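December, 16:20, bench 2, Gindell room

Cleared the white table today. In the morning it was still full with the Stukley order, so first I moved all the bags to the shelf and counted the small screws again. Result is 157, and the list says 157, so this line is closed.

Then I wiped the top two times. The first time with only water left gray lines, the second time with the Brorkix cleaner mixed 10 to 50 was good. Please do not use it stronger, it makes the surface sticky and the paper labels do not come off after.

The old tape marks I removed with the plastic scraper. It took longer than I thought. For the next layout I want to put new marks only at the corners, and thin ones.

Still to do: bring box 424 back from the Mazandarani shelf, order more cleaner, ask if the lamp can be moved a little to the left. The sorting trays stay on the shelf until the new layout is decided, I wrote this also on the door.
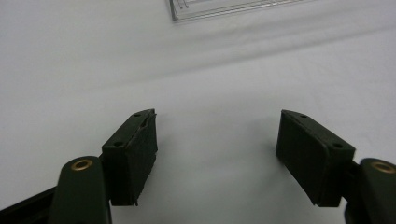 Bench 2, white top between the two pads.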